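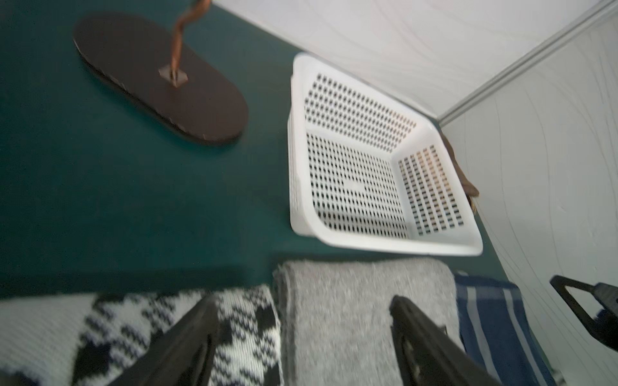
Figure 1. Textile set, basket and stand base, from the wrist position.

To: Manipulation Equipment Planning list
From: Equipment Planning Office, Studlow site
Date: February 4, 2023
Subject: Re: Second two-arm cell – what the bid has to cover

Dear colleagues,

I am replying to the message from the Shojaei group, which is quoted in full so that those who joined the list after it was sent can follow the discussion.

> The equipment call closes in April and our group would like to see a second
> two-arm cell put forward under the Studlow heading. Before we commit our
> share we should be grateful for answers on the following.
>
> First, is the request for a complete cell, or for two arms and a table to
> be fitted out afterwards? The last round was costed as arms and table only,
> and the enclosure, the rails and the cabling were then charged to running
> costs over two quarters. Our finance office would not accept that again.
>
> Second, what is the position on grippers and finger pads? We were told that
> pads are a consumable and therefore outside the call.
>
> Third, are objects and textiles to be bought from the bid or found by each
> group? We have no strong view, but we should like it settled in writing.
>
> Fourth, has the Prononov quotation been renewed? The copy in the shared
> folder has lapsed.

I shall take these points in turn.

1. Complete cell or arms and table

The request will be for a complete cell. The office accepts that the previous costing was unsatisfactory, and the new schedule places every fixed part on the capital side. The existing cell has been used as the model for the schedule and members are asked to check it against their own needs. 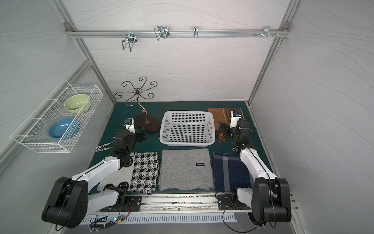 Figure 2. Present cell, general view, with both arms over the work surface.

Members will note how much of the installation is neither arm nor table. The schedule therefore has separate lines for the aluminium framing, the wall panels, the front rail and mounting plates, the cable channel, the overhead rail with its hooks, and the wire basket on the side wall. In the last round most of these were entered together as "sundries", and the sum allowed was spent before the panels had been ordered.

We have asked Drerna to quote for the framing and panels as one item. They have indicated a lead time of seven weeks from receipt of order, and they will hold their price until the end of April. Cutting the panels on site was considered and has been ruled out on grounds of staff time.

The hooks deserve a word. Several groups have asked for more of them, in different shapes, for hanging trials. They are inexpensive, but the rail must be drilled to suit, and Drerna will charge for each later visit. Please state now which patterns you require.

2. Grippers and finger pads

The Shojaei group is correct that pads are treated as consumables. The rules of the call do, however, allow a first stock of spare parts to be bought with the equipment they belong to, provided that it is listed on the same order. We propose six spare pairs of fingers, with pads fitted, to be held at Studlow and issued against signature. Once that stock is used, replacements will fall to the group booking the cell.

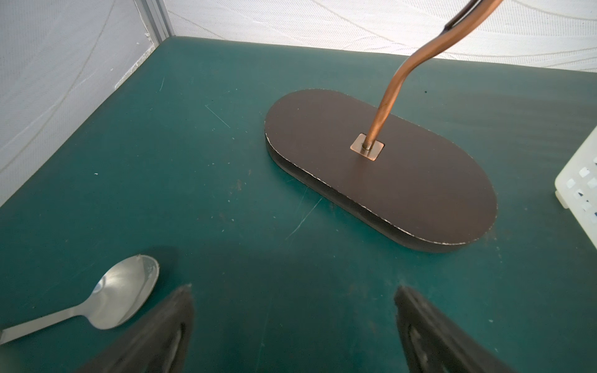 Figure 3. Finger pads, with spoon and stand base on the table.

The inner faces of the present pads show some wear, and the work surface is scratched and scuffed. Neither is a reason to delay current bookings. Both should be allowed for in the plan, and the schedule has a line for one replacement table top, in the same dark teal finish, to be supplied with the cell and stored flat. A change of colour part way through a programme would be unwelcome to those of you who compare recordings across sessions.

Small metal items such as cutlery are to remain in the shared set. The request for a second full canteen of cutlery has not been carried forward, as the existing stock is adequate for two cells if groups return items to the store after use.

3. Objects and textiles

We recommend that a common set be bought from the bid and that groups supply only what is particular to their own tasks. A ceiling of £200 is proposed for textiles and £100 for rigid household items. These are modest sums, and the office would prefer to enter them openly than to settle a series of small claims later.

On textiles, the list should cover a range of weights and finishes. Knitted and fleece pieces can be bought from any household supplier. Fringed cloths are harder to match, and we should like to order those in duplicate.

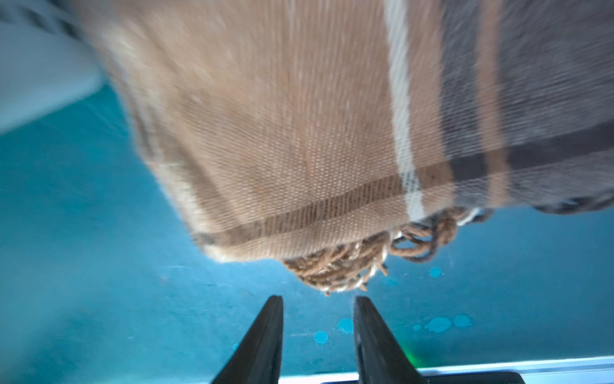 Figure 4. Plaid cloth with twisted fringe, hanging over the gripper.

Cloths of this kind place particular demands on the gripper and on the wrist camera, and two groups have asked that they be kept in the common set for that reason. It has also been suggested that each textile be given a stock number on a sewn tag. The office has no objection, but groups working on cloth handling should say whether a tag would interfere with their work – we would not wish to alter every piece and then be asked to unpick them.

4. The Prononov quotation

The quotation for the arms was allowed to lapse while the scope was under discussion. A renewal was requested last week on the same terms: two arms, two controllers, mounting plates, and delivery to the Studlow loading bay. We have asked for installation to be shown separately, as it may be possible to carry it out with our own staff. Wrist camera mounts are not part of the Prononov offer and are on the schedule as a workshop item.

Until the renewed figure is received, the draft budget should be read as provisional. The old total should not be quoted in any departmental return.

Action requested

Each group intending to contribute is asked to reply to the list with its share, its preferred hook patterns, and any addition to the textile list. Replies should reach the office before the draft goes to finance – additions received afterwards will be held over to the next call.

Groups that do not intend to contribute but expect to book time on the new cell should also reply. The booking charge has yet to be set and will depend in part on the number of outside users.

Equipment Planning Office
Studlow site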